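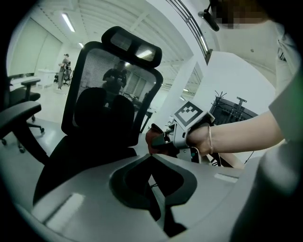

Maja Gajewski has run data gathering at Preladari for two years. Before that she taught people to drive forklifts, and she says the two jobs have more in common than her friends believe. We spoke for an hour about how the company collects the examples its arms learn from, and what goes wrong along the way.

The method is simple to describe. People carry out a task by hand, holding a gripper in place of using their fingers. A camera on the gripper records what it sees, and a printed marker on the tool helps the software work out where it is. The recordings are then used to train a policy that drives a real arm.

"We used to do it all by steering the arm itself," Gajewski says. "It was slow and people got sore shoulders. With the handheld tools you pick one up and you work. A new starter can be doing useful takes by lunch."

A take is one go at one task, from reaching out to letting go. Her group aims for 300 takes of a task before anyone trains on it. The current set, which the team calls Erkow, stands at 3,000 takes over several tasks. Of those, 437 have been thrown out.

I asked what gets a take thrown out.

"Mostly the marker. Someone turns their wrist and the other tool loses sight of it, or a sleeve gets in the way. Then there's speed. People who are good at it get fast, and fast is no use to us. The picture smears and the tracking drifts."

She does not throw out takes where somebody fumbles and recovers. Those are kept and given a label of their own. Early on they were deleted, and the arm trained on what was left had no idea what to do after a bad grasp. "It would close on nothing and carry the nothing over to the box," she says. "Very carefully."

The work is done in an ordinary office, among desks and chairs with people going past. Gajewski prefers it to the bare test room the company had at Teltgate, where the first policies did well and then failed as soon as they were moved. Ionuț Vlad, who trains the models, asked for more clutter after that, and for different people holding the tools.

"Ionuț wants variety and I want tidy records," she says. "We argue about it most weeks."

Sessions are limited to 60 minutes. The grippers are not heavy, but they put the weight in front of the hand, and Amber Nijs, who schedules the sessions, found that the share of bad takes climbed after the hour. Nijs also changes who works with whom, as pairs tend to copy each other's habits.

The next set will use two hands throughout, one to hold and one to move. Gajewski expects to start it in November. The recording side is ready. The instructions — four pages at present — still need cutting down to one.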